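Objet : Re: [logistique-sites] Stationnement des chariots grillagés : rappel et précisions

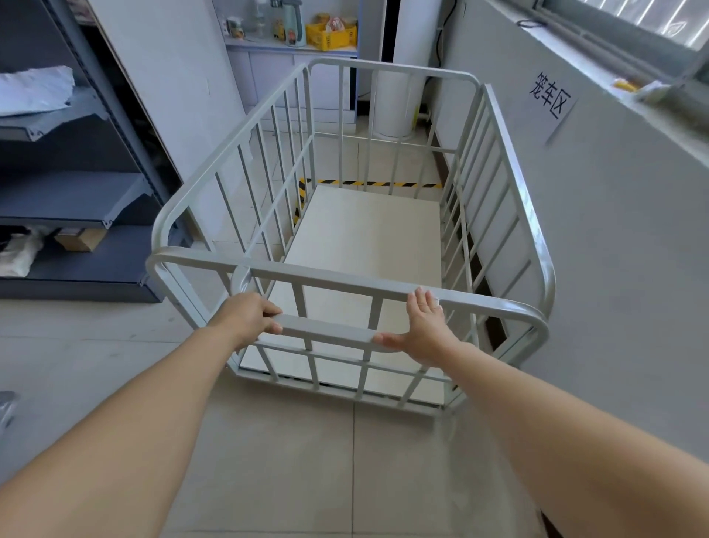

Chariot grillagé vide devant la zone balisée, affichage « 笼车区 » (zone des chariots grillagés) au mur.

Mesdames, Messieurs,

Le service Logistique interne accuse réception du message transmis à la liste par le site Lammers et remercie ses auteurs pour la précision de leurs remarques. Les réponses ci-dessous valent pour l'ensemble des sites abonnés, y compris Zostov et Vuvevum, dont les consignes locales seront alignées sur le présent texte.

> De : Site Lammers, réception des marchandises
> À : liste logistique-sites
>
> Bonjour,
>
> À la suite de la mise en place du marquage au sol, nous souhaiterions
> obtenir des précisions sur trois points :
>
> 1. Les chariots vides doivent-ils regagner la zone dès leur
> déchargement, ou peuvent-ils rester au quai jusqu'à la fin du poste ?
>
> 2. Un chariot dont le contenu n'est pas entièrement distribué peut-il
> être laissé dans la zone ?
>
> 3. L'affiche murale est rédigée uniquement en chinois. Est-il prévu d'y
> adjoindre une version française ? Plusieurs intérimaires nous ont
> posé la question.
>
> Nous signalons par ailleurs que des chariots sont régulièrement
> retrouvés à cheval sur la bande jaune et noire, ce qui gêne le
> passage des transpalettes.
>
> Cordialement,
> La réception, site Lammers

Sur le premier point, tout chariot vide est ramené dans la zone dès la fin de son déchargement. Le stationnement au quai n'est toléré que pendant la réception des livraisons Sonell, le vendredi, et prend fin au plus tard à 13 heures. Passé cette heure, les chariots restés au quai sont reconduits par l'équipe présente, quel que soit le service qui les a utilisés.

Sur le deuxième point, la réponse est négative. La zone est réservée aux chariots vides. Avant de quitter un chariot, l'utilisateur vérifie que le plateau de fond ne porte plus ni colis, ni film, ni cerclage. Les reliquats sont déposés sur les rayonnages d'attente et signalés au responsable de poste.

Sur le troisième point, une affiche bilingue est en cours d'impression. Les mentions chinoises seront conservées, plusieurs équipes les utilisant quotidiennement. Dans l'attente, les sites sont autorisés à apposer à côté de l'affiche existante une feuille portant la mention « Zone des chariots grillagés ». Il est demandé de ne rien écrire sur l'affiche elle-même et de la fixer bien droite lorsqu'elle a été déplacée.

Concernant les débordements signalés, il est rappelé que la bande jaune et noire constitue la limite du stationnement. Aucune partie du chariot ne doit la franchir, roues et barres comprises. Le chariot est conduit à deux mains, par la barre, à l'allure du pas. Il n'est ni lancé ni poussé du pied pour achever la manœuvre. Le long des murs, l'opérateur veille à garder les doigts du côté intérieur de la poignée.

Le parc commun compte actuellement 140 chariots, tous sites confondus. Ceux dont un barreau est déformé ou dont une roue bloque sont isolés hors de la zone et munis d'une étiquette rouge. Ils ne sont pas remis en circulation avant leur contrôle par la maintenance.

Les rebords de fenêtre situés au-dessus des zones de stationnement ne sont pas des lieux de dépôt. Les gants, chiffons et rouleaux d'adhésif sont à ranger dans les bacs prévus à cet effet.

Les sites qui souhaitent faire modifier l'emplacement de leur zone adressent un plan coté au service avant la fin du mois de juillet. Les demandes reçues ultérieurement seront examinées avec le programme de travaux suivant.

Nous vous prions d'agréer, Mesdames, Messieurs, l'expression de nos salutations distinguées.

Le service Logistique interne

--
Liste logistique-sites
Les réponses à ce message sont adressées à l'ensemble des abonnés.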